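Company > Who we are > About Corley

About Corley

Corley tests robot parts for people who have to choose between them. We compare grippers, arms, cameras and controllers, and we write up what we find in plain reports. We do not make or sell any of these parts, and we take no commission from the companies that do.

We started in Falwood with one bench and one arm. Most of our first customers were small packing firms that had bought a gripper from a catalog and found it could not hold their product. They wanted somebody to try four or five others before they spent more money. That is still a large part of the work.

How we work

A customer sends us the parts they are considering, or a list of them, along with the job the robot has to do. We agree on a test plan in writing before anything is mounted. Each part then gets the same task, the same objects and the same number of tries. We log every try, including the ones that fail because of our own setup, and those are marked as such.

Our last gripper comparison ran to 2,056 picks across 2 grippers on the same arm. Of those, 1,832 were clean on the first attempt. The report lists the rest by type of failure – slips, missed closes, dropped parts and timeouts. The customer got the full log as a spreadsheet. All our customers do.

Reports have a fixed layout. The first page says which part we would choose for the job and how sure we are. If the results are too close to separate, the first page says so. Prices are listed at the back and do not affect the scores.

Cameras and controllers

Camera and controller work now takes up more of our week than grippers. It has two stages. The first is in simulation, where we can run a controller over the same route again and again with the same light and the same ground. The second is on real hardware, at the customer's site or in our own yard.

We use an in-house set of outdoor routes called Skaltari. It has 261 of them at present, and each one is a start point, a goal and a stretch of ground in between. Most are town settings: paving, building fronts, corners, changes from sun to shade. Camera height is a setting like any other. A camera mounted low on a small ground robot gets a view made up largely of paving, and a controller that steers well from head height may do much worse down there. Dark glass and long shadows are hard on some depth methods too, so we keep plenty of both.

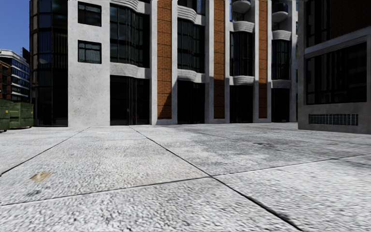

Avotiņš wrote to us after reading our last controller report that the simulated runs were useful for ruling things out, but that two controllers with matching scores had behaved very differently on real slabs, and the report should have put that on page one. We agreed. Reports issued since April show the simulated and real results side by side on the first page, with a note wherever they disagree.

What we don't do

We do not certify safety. If you need a safety assessment for a robot cell, you will need a qualified assessor, and we can run tests to that person's plan. We do not publish customer results without written permission. We also turn down jobs where the supplier is paying and wants to see the draft before the customer does.

Working with us

Send us a short note on the task, the parts you have in mind and your deadline. A photo of the object to be picked, or a sketch of the route to be driven, helps a lot. We reply with a test plan and a fixed price. Parts sent to Falwood are returned after the report is delivered, along with any mounting plates we made for them.

Page last updated 3 May 2022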